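From: Birsen Uçar
To: tabletop-finishes list
Date: 11 Jun 2021
Subject: Re: Pine top, display stands and scratch marks

Two views of the pine top, with the bowl on its wire stand in the first and the grain and knot in the second. 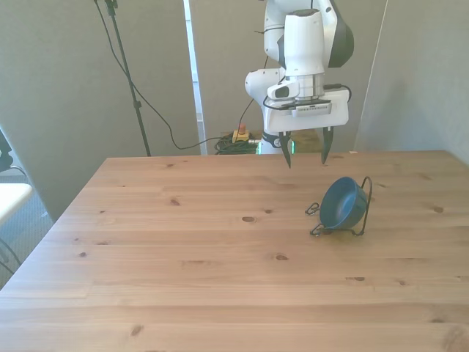
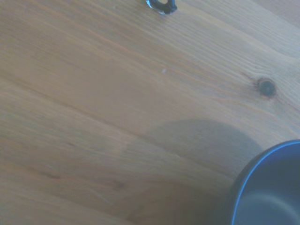
On Fri, Salcedo wrote:
> We have the same pine top in the shop and want to put
> glazed bowls on it in wire stands, tilted so the inside
> shows. Two questions. Do the stand feet mark the finish?
> And does the wood need filling at the knots before
> anything is set on it? Our last top was oiled only and
> it picked up rings within a season.

Feet first. Bare wire marks a softwood top if the stand is dragged. Set straight down and lifted straight up, it leaves nothing I can find with a raking light. We ran 200 lifts with a Levley stand on an offcut and got no visible dent. Dragging the same stand 49 times over a short distance left a dull track through the top coat. Clear vinyl sleeves on the feet stop this, but they raise the stand slightly and can make it rock, so fit all of them or none.

Weight matters less than contact area. A stand with long flat feet spreads the load along the wire. One with cut wire ends does not, and I would not use that type on pine at all.

On knots: a tight knot needs no filler. Press the center with a thumbnail and run a fingertip across the edge. If there is no movement and no step, leave it. Loose knots get thin epoxy from below before finishing. Filler on the face shows as a gray ring later.

Finish schedule we use now:

Sand to 180, vacuum, wipe with a barely damp cloth, let dry.
Sand by hand with 400 between coats, along the grain.
Three thin coats of Claller matte, a full day between each.
No stands or bowls for a week after the last coat.

Rings on an oiled top are a separate problem and I would not blame the stands for them. Check whether the bowls have an unglazed foot that holds water after washing.

The Trotport top gets its next inspection in September. I will post the readings to this thread.

Birsen Uçar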